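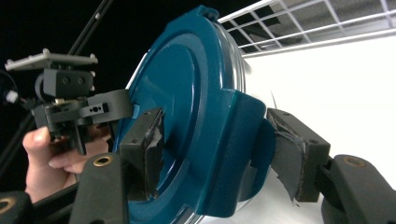
Teal lid in the jaws, padding torn on both sides.

Re: [grippers] Pad replacement interval
May 2025

Igor Śliwiński wrote:
> The Nillix sheet says the finger foam is good for 3,155 grips.
> We change ours at that figure and have had no bother. I'd leave
> the screws alone between changes.

Igor, I don't believe that number. What were they gripping, sponges? Our log has the last set going on 629 grips ago, all of them on hard plastic tubs, and I wouldn't call what's left a pad. A soft load might get you to 3,155 — a lid with a stiff rim and a tab on it won't.

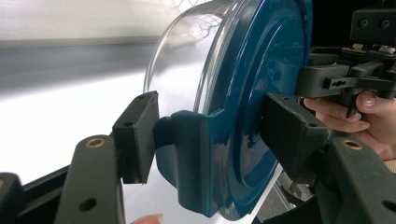
I'm not convinced about leaving the screws either. I check ours every 16 grips, which is tedious, and I still find one that wants a quarter turn.
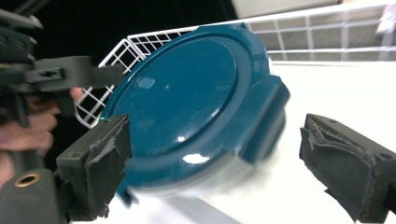

Foam thickness is the other thing the sheet skips. It gives one value for new pads and nothing for worn ones, so you can't tell when the closing gap needs setting again. Look at the right-hand pad: the top layer has gone into curling strips. Which surface would you measure from? I've stopped trying and go by eye, with the fingers just short of the tab.

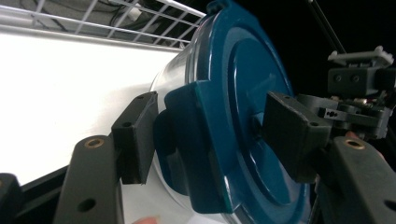
Clear tub on its side, a pad on either side of the lid.

Has anyone run the Zilteck rubber past 795 grips on tubs? Real logs please, I've read the brochure.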